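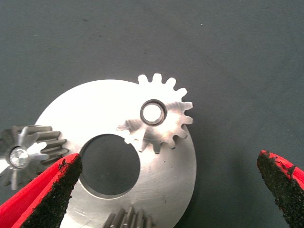 Filipa Correia and Ayuba Korletey Welcome Second Child, a Girl

Actress Filipa Correia and her husband, singer Ayuba Korletey, are parents for the second time. Their daughter was born on 5th July, the couple said in a short statement sent out by Correia's publicist, Maarja Hunt. The baby weighed 7 pounds, and mother and child are both at home.

"We are very happy and very tired," the statement read. "Her brother has met her and has asked when she will be able to play soccer. We thank everyone at the hospital and ask for a little quiet over the next few weeks."

The couple have named the girl Leonor, after Correia's grandmother, Leonor Valente, who is 77 and raised the actress for much of her childhood. No middle name was given. Their son, Võ, was also named for a relative, on Korletey's side of the family.

Correia, best known for playing the younger sister in the television drama Prultside, first spoke about the pregnancy in the spring, when she arrived at the premiere of Ranska in a loose green dress and answered the first reporter who asked. She had kept her first pregnancy private until after the birth, and fans learned about it from a photo of a stroller that Korletey posted and then took down.

She said at the premiere that hiding the news had been harder than she expected. "Last time I was wearing big coats in warm weather," she told reporters. "I didn't want to do that again."

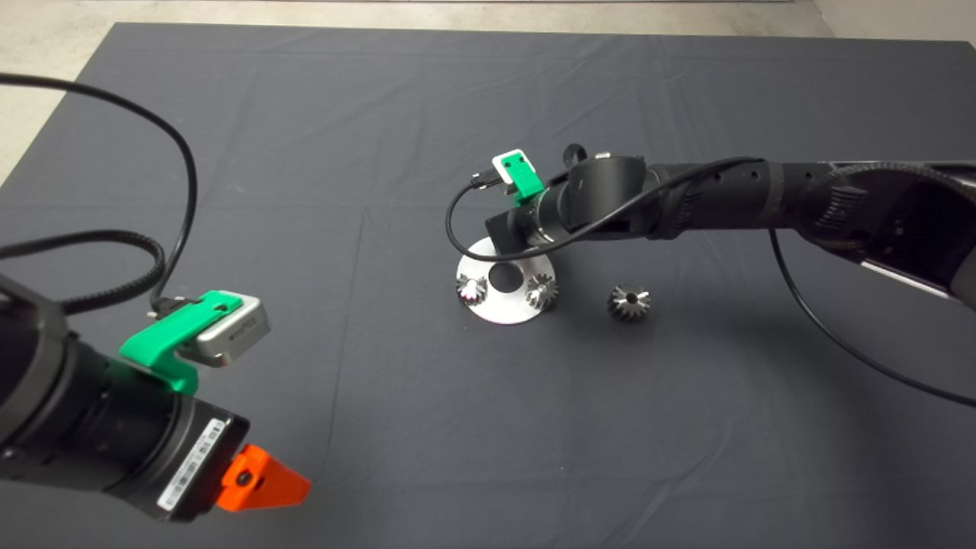 Dark gray cloth over a tabletop, with pale concrete floor beyond it.

The actress will not be on set again until the new year. Hélder Carvalho, who produces Prultside, said the writers had known about the pregnancy since the start of the season and had planned her scenes to match. Her character leaves town for a job in the final two episodes, which were filmed early.

"She told us before she told most of her friends," Carvalho said. "We had plenty of time. The door is open for her and she knows that."

Korletey has also cleared his calendar. He had been due to play two shows in July, and both have been moved to the fall. Tickets already bought will be good for the new dates - those who can't make it can ask for a refund through the venue. His next album, Proda, is finished and its release has not changed.

The pair met while Korletey was writing music for a stage play in which Correia had a small part. They married in her grandmother's garden with only family present, and no pictures of the day were ever sold. They have kept to the same rule with their son, whose face does not appear on either parent's social media accounts.

Hunt said that would be the case for the new baby too. There are no plans for a magazine shoot or an interview, she said, and the family will not be sharing a first photo.

Valente did speak briefly to a local radio station, which reached her by phone the morning after the announcement. She said she had not been told about the name ahead of time and had made Correia repeat it twice. She has since held the baby, she added, and plans to stay with the family through the end of the month.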